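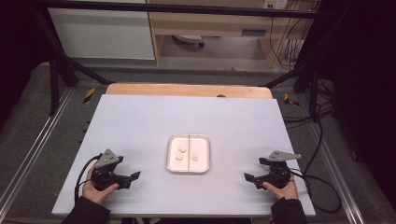

게시판 > 생활과 세금 > 해외소득 신고

6월, 금요일 작성 | 글쓴이 Hannelore Lindemann

제목: 독일에서 떼인 144유로, 한국에서 공제가 됩니까?

안녕하십니까. 저는 한국에 살면서 번역 일을 하는 독일 사람입니다. 한국어가 조금 딱딱해도 이해해 주시기 바랍니다.

작년에 독일 회사 Zoretti의 설명서를 번역하고 2000유로를 청구하였습니다. 돈은 중개 사이트 Drulum을 통하여 받았는데, 144유로가 빠져 있었습니다. 명세서에는 "Abzug"라고만 쓰여 있습니다. 이 단어는 "공제" 또는 "차감"이라는 뜻이라서 세금인지 수수료인지 알 수 없습니다. 종합소득세를 신고할 때 저는 이것을 외국에 낸 세금으로 적었습니다. 그런데 남편이 그것은 틀렸다고 합니다. 누구의 말이 맞습니까?

─ 밤고개
남편분 말씀에 한 표요. 원천징수한 세금이면 세금이라고 써 줍니다. 그냥 수수료 같은데요. 그럼 외국납부세액공제는 안 되고 필요경비 쪽으로 봐야죠.

─ sejong_tax초보
저는 생각이 달라요. 명세서 한 줄 가지고 수수료라고 단정하는 것도 이상하지 않나요? 저도 다른 나라 회사에서 받을 때 세금을 그런 식으로 뭉뚱그려 적어 놓은 걸 봤어요. 납부 증명서부터 달라고 하세요.

─ 밤고개
증명서가 없으니까 하는 말입니다. 서류 없이 세액공제로 넣으면 나중에 골치 아파요. 그리고 경비로 처리하려고 해도 단순경비율로 신고했으면 따로 못 빼는 거 아시죠?

─ Hannelore Lindemann
두 분, 답변 감사합니다. 단순경비율로 신고한 것이 맞습니다. 그러면 수수료일 경우에는 저에게 아무 이익이 없다는 말씀입니까? 조금 슬픕니다. 어제 Drulum에 이메일로 문의하였습니다.

─ Helmut Görtz
저도 독일에서 왔습니다. 한국에 온 지 12년이 되었습니다. 한 가지를 덧붙이고 싶습니다. 조세조약에 따라 독일에서 과세하지 않아야 할 소득이라면, 실제로 세금을 떼었더라도 한국에서 공제를 받지 못할 수 있습니다. 그때는 독일 쪽에 환급을 신청하여야 합니다. 저는 Frerichs라는 회사의 일로 이것을 경험하였습니다. 거주자증명서를 세무서에서 받아서 보냈고, 세 달을 기다렸습니다.

─ sejong_tax초보
아, 조약은 생각 못 했네요. 그래도 일단 세금인지부터 확인해야 한다는 건 똑같은 얘기 같아요.

─ Hannelore Lindemann
답장을 받았습니다. 144유로는 중개 수수료라고 합니다. 제가 "Abzug"를 세금이라고 생각한 것이 잘못이었습니다. 번역하는 사람으로서 부끄럽습니다. 수정신고는 홈택스에서 혼자 할 수 있습니까, 아니면 세무사에게 가는 것이 좋습니까?

─ 밤고개
혼자 하셔도 됩니다. 공제받은 금액 빼고 다시 넣으시면 되고, 가산세가 붙을 수 있으니 미루지 마세요. 화면에서 막히면 관할 세무서에 전화해 보시고요.

─ Helmut Görtz
저는 세무사를 권합니다. 저는 혼자 하다가 숫자를 잘못된 칸에 적어서 두 번 수정하였습니다.

─ Hannelore Lindemann
먼저 혼자 해 보고, 어려우면 세무서에 전화하겠습니다. 감사합니다.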